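**Hand-held demo station – walk-through checklist, August 26, 2025**
Checked by Maribeth Padilla
Site: Wosden living room set, tabletop tasks

Really good walk-through this time! The Kavach grippers are a joy to demonstrate with, and most of what I've written below is small stuff.

**Gripper**

- [x] Finger blocks tight, no wobble at the base
- [x] Dark tips seated evenly, both sides meet when closed – left tip was a hair proud, fixed with a quarter turn
- [x] Trigger returns fully after 30 squeezes
- [x] Lens wiped, mask edges clean
- [ ] Wrist strap – stitching is coming up on the spare. Swap before the next shift, please

**Floor and walking space**

- [x] Chairs pulled back so you can circle the whole table
- [x] No cables across the path
- [x] Radiator side clear of bags and coats

**Tabletop**

- [x] Table steady when leaned on
- [x] Scissors closed before the first take
- [x] Detergent cap tight – it gets picked up by the handle, so check again after every move
- [x] Plant pot back from the edge
- [ ] Object sheet matches table – still lists the old set, Wavell to reprint

I love how mixed this table is now. You get the mouse and the cube for easy grasps, then the scissors and the golden elephant, and people have to slow down and think about where the tips go.

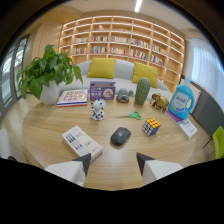 The cactus ornaments deserve the same patience. Come in low and from the side, close gently, and let go only when the base is flat on the wood. A fumbled release gets copied just as faithfully as a clean one, so mark it and redo it.

**Recording**

- [x] Tracking holds through a full lap of the table
- [x] Clock synced with the laptop
- [x] Test take plays back start to finish (take 2,271, lovely smooth one)
- [ ] Free space – 116 GB left, fine for today, clear it tonight

**Demonstrator**

- [x] Sleeves and lanyards out of the way
- [x] Break timer set to 30 minutes
- [x] Knows the stop word

Hettiarachchi asked whether we can run two grippers at this table. I'd love to try it! Elbows are my only worry – let's do a slow rehearsal first and add a line to this sheet for it.

Cleared for use. Open items: strap, object sheet, disk.

M. Padilla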